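Home & Kitchen | Small Spaces

211 shares | 2 comments

The Rack That Gave Me Back My Counter

By Jayson Fajardo

For years I kept a big dish drainer beside the stove, and for years I grumbled about it, because it took up the very spot where I like to roll out dough (and it always had a fork hiding underneath). Then in January my neighbor Ronaldo Caldeira talked me into trying a rack that sits right over the sink, and I've been a bit of a bore on the subject ever since! 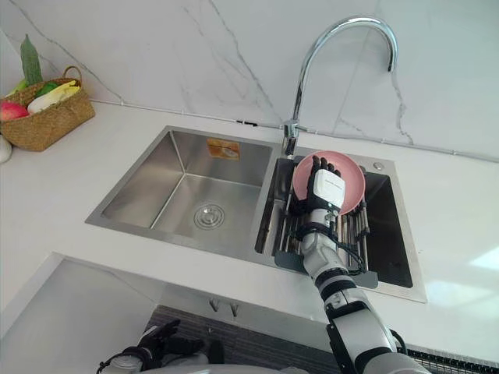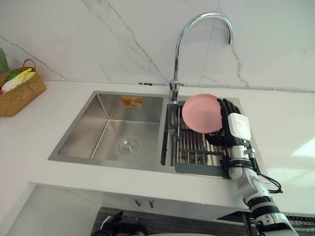 A pink plate and a double sink, with the rack over the smaller bowl.

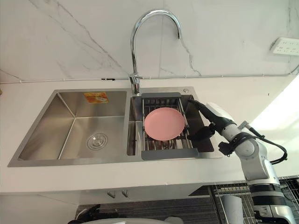 What I like best is that the big bowl stays free for rinsing greens or soaking a roasting pan while the plates drip away next door. Measure your bowl from front to back before you shop, and do it twice, as I came home from Kincaid with one that was too short and had to drive all the way back. Wipe the rods down every week or so with a little vinegar, and give the wall behind the faucet a pass while you've got the cloth in your hand.

© Heltine Magazine | Contact us | Back to top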